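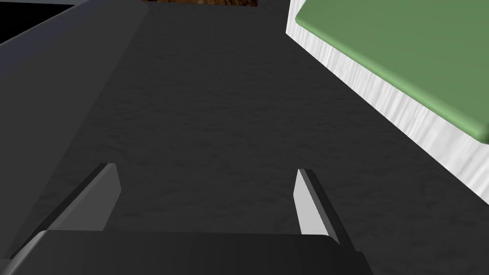
1/ Nov 17, 2019. First fire of the year tonight. The wool blankets are out of the cedar chest and the lamp is back in the front window.

2/ I moved to Kasness in April, so I have no winter habits here yet. The old ones will do – barley soup on the stove, radio on low, bed by ten.
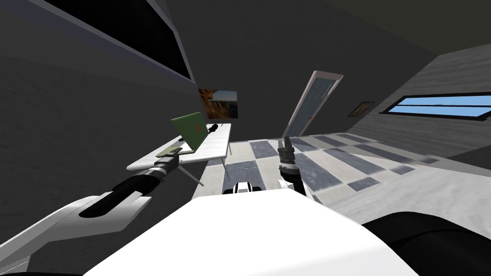

Two arms, one desk.

3/ The candle molds were left behind in the move. I ordered 3 new ones from Fankhauser. They should last me 30 years if I don't drop them.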